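Home | News | Borders | Detention | Reports | Contact

Boltska rail crossing: inspection checklist and comments

Apr 3, 2023
By the Hinrichs Monitor border desk

The checklist covers the short-term holding area at Boltska station, where passengers on the Prarnach line pass through exit and entry control in one building. It uses the same form as our January visit. Items are marked Yes, No, Partly or Not checked. Comments were written on site and edited for length. The border service received a copy before publication and asked for one correction, which we made under item 6.

ACCESS FOR INSPECTORS

1. Inspectors admitted without delay: Partly
We showed our letter at the staff entrance and were asked to wait for a supervisor. The wait was shorter than in January. The guard on duty did not know about the visit agreement, and a copy should be kept at the desk.

2. All holding rooms open to inspectors: No
The station has 5 rooms. We entered all but the one at the end of the corridor, which staff said was being used for an interview. We asked to come back to it later in the day and were told the interview was still going on.

3. Private talks with people being held: Yes
We spoke with 2 travelers, one at a time, with the door closed. Neither wanted details of their case published.

RECORDS

4. Register of people held is kept and complete: Partly
The register is a bound book with numbered lines. The last entry on the day of our visit was line 1646. Times in are filled in everywhere we looked. Times out are missing on 11 lines from this year. Staff said those people had been moved to the district office in Prarnach, but the transfer column on the same lines was blank.

5. Reason for holding is written down: Partly
Most entries say "document check." A document check at the counter takes a few minutes, and the register shows people under that heading who stayed overnight. The form should require a second, more exact reason after the first two hours.

6. Consulate told when a foreign citizen is held: Partly
The border service says notices go out by fax and by email. (Corrected at its request. Our draft said fax only.) We were shown sent notices for some of the foreign citizens in the register. For the others, staff said the person had not asked for one. There is no signed form showing that the question was put to them, and there should be.

7. Family can find out where a person is: No
There is a phone number on the station website. We called it from the public hall and reached a recorded ticket office message. The Sterbridge consulate has told us that relatives call the consulate first and that it often has nothing to give them.

BELONGINGS

8. Belongings listed in front of the owner: Yes
The list is made at the counter and signed by both sides. The owner gets the yellow copy.
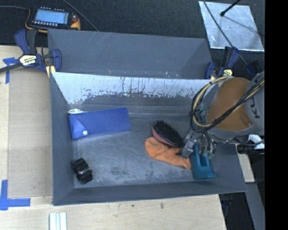
9. Phones handled under a written rule: No
Officers gave us different answers on whether a phone may be unlocked and looked through. One said only with consent, another said the law allows it in every case. The regulation on the wall does not mention phones. This was also marked No in January.

10. Medicine stays with the owner or is given on time: Partly
Prescription medicine is kept at the desk and handed over when asked for. There is no night log, so we could not check what happens after the evening shift leaves.

ROOMS AND SAFETY

11. Fire exit clear and unlocked: Yes
The door opened when pushed. The boxes noted last time have been moved.

12. Call button works in each room: Partly
Tested in the rooms we entered. The one in the second room rang at the desk only after several tries. Staff wrote it in the repair book while we were there.

13. Drinking water and toilet available at all times: Yes
The toilet is across the corridor and an officer has to open the door. Travelers told us they did not have to wait long.

14. Notice of rights posted in languages passengers read: Partly
Three languages are posted in the corridor and one inside the rooms. The English text leaves out the line on contacting a lawyer.

15. Interview room has working recording equipment: Not checked
See item 2.

FOLLOW-UP

Items 2, 4, 6 and 9 have been sent to the border service in writing, with a request for a reply before the summer timetable starts. Items 12 and 14 were raised with the shift supervisor. Item 15 stays open and will be first on the list at the next visit.

Related
- Sterbridge consulate asks for access to rail passenger
- Boltska crossing: the January checklist
- Prarnach district office stops publishing transfer numbers
- What the joint customs agreement says about holding times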